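3. 작업대 준비와 버튼 분류

이 절에서는 Ovo 버튼 키트의 푸시 버튼을 색상별 트레이에 나누어 놓는 순서를 설명합니다. 패널 조립은 4절에서 다룹니다.

3.1 준비물
빨간색 트레이 1개, 녹색 트레이 1개
버섯형 푸시 버튼(빨간색, 녹색)
보풀이 없는 마른 천
Hinrichs 부품 점검표

3.2 트레이 배치
1. 흰색 작업대 위를 비웁니다.
2. 빨간색 트레이를 왼쪽에, 녹색 트레이를 오른쪽에 놓습니다. 두 트레이의 긴 변을 나란히 맞춥니다.
3. 작업대 앞쪽 가장자리에서 트레이까지 100 mm를 띄웁니다.
4. 버튼을 캡과 같은 색의 트레이에 하나씩 세워 놓습니다. 캡이 위로, 접점 블록이 아래로 가야 합니다. 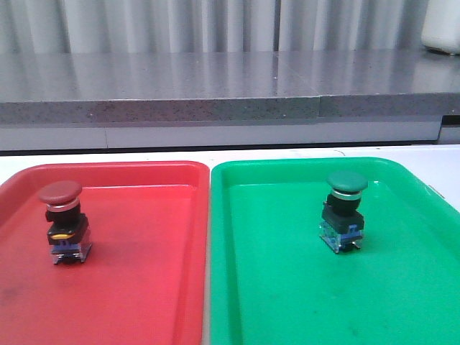
그림 3-1. 색상별로 트레이에 세워 놓은 푸시 버튼

참고: 접점 블록 옆면은 투명합니다. 버튼을 트레이에 내려놓을 때 블록 아랫부분에 힘을 주지 마십시오. 블록이 헐거우면 버튼을 빼 두고 점검표의 '보류' 칸에 표시합니다.

주의: 버튼을 캡만 잡고 들어 올리지 마십시오. 캡 아래의 검은색 하우징을 잡습니다.

3.3 작업대 청소
1. 트레이와 버튼을 모두 옮깁니다.
2. 마른 천으로 작업대 안쪽에서 앞쪽으로 닦습니다.
3. 얼룩이 남으면 천에 물을 조금 묻혀 다시 닦고, 마른 뒤에 트레이를 되돌려 놓습니다.

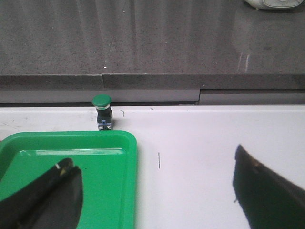

청소 주기는 버튼 200개를 분류할 때마다 한 번입니다. Presotstead 작업장처럼 여러 조가 작업대를 같이 쓰는 곳에서는 조가 바뀔 때도 닦습니다. 흰 상판에서는 버튼 옆에 떨어진 짧고 가는 섬유 한 올이나 작은 검은 점도 눈에 띄므로, 닦기 전에 상판 뒤쪽 가장자리까지 살펴보십시오. 왼쪽 끝의 흐린 회색 긁힘 자국이나 얼룩도 확인합니다. 닦아도 없어지지 않는 자국은 점검표에 위치만 적고 그대로 사용해도 됩니다.

주의: 연마제가 든 세제는 사용하지 마십시오. 상판의 광택이 손상됩니다.

3.4 보관
분류가 끝난 버튼은 Bukska 보관함에 색상별로 넣습니다. 보관함은 2단까지만 쌓을 수 있습니다. 빈 트레이는 마른 천으로 닦아 뒤집어 둡니다.

개정일: 2018년 9월 25일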